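# Skukby laundry handling set: data card and recording rules

May 12, 2023
By Shazia Memon

Loading and unloading a front-loading washing machine with a two-armed, two-legged robot. Maintained by the Workon manipulation group.

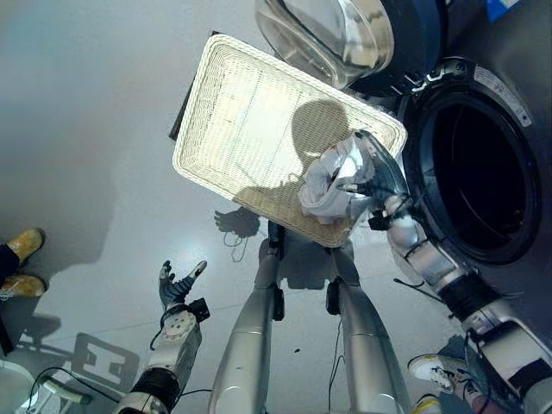
## Contents

The set holds 606 episodes. Each episode covers one transfer of cloth between a tray and the drum. Episodes are at most 60 seconds long and are stored one per folder, with head camera video, joint positions for both arms and a plain text note from the operator.

## Rules for recording

- The machine is unplugged at the wall and the water supply is shut before the door is opened. The operator writes both in the note.
- The door is swung fully open before the arms are enabled. The robot does not open or close it in this release.
- At least 2 people attend. One holds the stop button and has no other task.
- Closed footwear is required. Attendants may stand within reach of the arms only when the speed limit is set to "low".
- Cables on the floor are checked between episodes. A cable that can reach a foot joint is moved before the next start.
- Fingers must not grip the door seal. If they do, the episode is stopped and marked `seal_contact`.

## Labels

`success`: all cloth is inside the drum, or inside the tray for unloading, and both hands have let go.

`partial`: any cloth hangs over the drum edge or the tray rim at the end.

`stopped`: the stop button was used. These episodes are kept. Do not delete them when rebalancing.

Zarmeena Cheema checked the labels against the video. Where she and the operator disagreed, her label is used and the old one is kept in `label_orig`.

## Known problems

Strong light on pale cloth can clip the highlights. The robot's own shadow often falls across the work area, and models trained on the set without brightness changes have done poorly in dim rooms.

In 6 episodes the joint log starts late. They are listed in `late_start.txt` and should be left out of any timing work.

Shoes and trouser legs of attendants appear in the video. Faces must not. Report any that were missed and the episode will be withdrawn.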